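Atelier Treltadis, polycopié 2 : ranger et présenter les couvre-chefs sur rayonnage
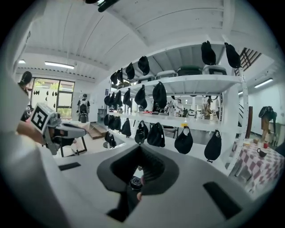 On commence par la question que tout le monde se pose en arrivant dans une réserve textile : où mettre les casquettes ? Elles prennent une place folle, elles se déforment dès qu'on les empile de travers, et la visière n'aime pas du tout être pliée (on y reviendra !). La solution que je préfère, et de loin, c'est la suspension. Sur un grand rayonnage métallique blanc à montants perforés, les casquettes noires accrochées en haut se repèrent tout de suite, et les boîtes à couvercle trouvent leur place sur la tablette supérieure. C'est simple, c'est lisible, et ça marche aussi bien dans une petite boutique que dans une salle de cours.

1. Le meuble

Les montants perforés sont une merveille pour nous : on règle la hauteur des tablettes selon ce qu'on range. Pour l'exercice, partez d'une longueur de 170 cm et laissez 19 cm entre deux crochets. Avec moins, les visières se chevauchent et on finit par décrocher trois casquettes pour en prendre une. Vérifiez l'aplomb avant de charger, puis une seconde fois après.

Vocabulaire à connaître : montant, tablette, traverse, crochet, taquet, contreventement.

2. Ce qu'on suspend, ce qu'on met en boîte

À suspendre : tout ce qui a une forme à garder et tout ce qui sert souvent. Casquettes, sacs souples, tabliers. On accroche par la patte de réglage arrière, jamais par la visière.
En boîte : les doublons, les tailles rares, le hors saison. Mettez les couvercles foncés d'un côté et les clairs de l'autre si vous en avez de deux sortes, c'est un code tout bête mais quel gain de temps !

Les boîtes montent tout en haut à condition de rester légères. Étiquette sur la face avant, en gros caractères, lisible depuis le sol. Prévoyez un marchepied stable.

3. Le cas du noir

J'adore ce sujet. Le textile noir montre la moindre peluche, et surtout il se confond avec lui-même : deux articles noirs côte à côte et l'œil ne voit plus qu'une masse. Trois remèdes : un fond clair, un bon éclairage de face, et un regroupement par forme avant le regroupement par taille. Dans le dossier Clarkonham, lot de 315 pièces presque toutes noires, le classement par forme avait été choisi dès le départ et la recherche d'un article devenait un vrai plaisir.

4. Travail à rendre en mars

Par groupes de 2, dessinez l'élévation d'un rayonnage pour le lot Nalton : hauteur des tablettes, position des crochets, contenu de chaque boîte. Ajoutez une demi-page pour expliquer vos choix. Les croquis à main levée sont les bienvenus, cotés en centimètres.

Lecture conseillée : le cahier Mathias, chapitre sur les accessoires souples, surtout les planches de fin.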